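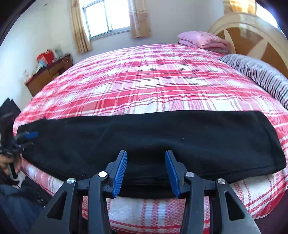
Vasco Sequeira wrote to us in May that he had played guitar for two years and still could not sing and strum at the same time, and he wanted to know if he was too old to learn it. We get this kind of letter often, so I put the answers together on one page. I will add more when I have time.

## Am I too old to sing and play together?

No. Our oldest student at Pavilard started at 70. Practise the strumming alone until you can talk to someone while you do it. Then hum the melody over it, without words. The words come last.

## Which guitar should I buy first?

One that you like to hold. I know this is not a very technical answer. If you are small, try a smaller body before you pay. Steel strings hurt more in the first weeks, nylon strings are softer but the neck is wider. We don't sell guitars and we don't take money from shops.

## My fingertips hurt. Should I stop?

Stop for that day, yes. Play short and often - ten minutes in the morning and ten in the evening are better than one long hour on the weekend. If the pain is in the wrist and not in the skin, please show your teacher how you sit.

## Do I have to read notes?

Not for the beginner group. We use chord sheets, and Aparecida Guerra teaches tablature from lesson 5. If you want to read notes later, there is the Reklow book, which we keep in the office. You can borrow it for 3 weeks.

## How often do I change the strings?

When they sound dull or feel rough. For me it is every 2 or 3 months, but my hands sweat a lot. Change one string at a time if you are doing it alone, so you don't forget which way it goes around the post.

## Can I learn only songs of one artist?

You can, and many of us started like that. I played nothing but Bezerra songs for one whole winter, and my brother still complains. The problem comes later, when all your rhythms sound the same. Take one song from another style each month, even if you don't love it.

## Can I play at the Jumovine evening?

Yes, everybody from the groups can play, two songs each. Tell Ashok Rawat if you need a microphone for the voice. Please tune before you go on the stage. We start at 7 pm, and the room is open from 6 for those who want to try the sound.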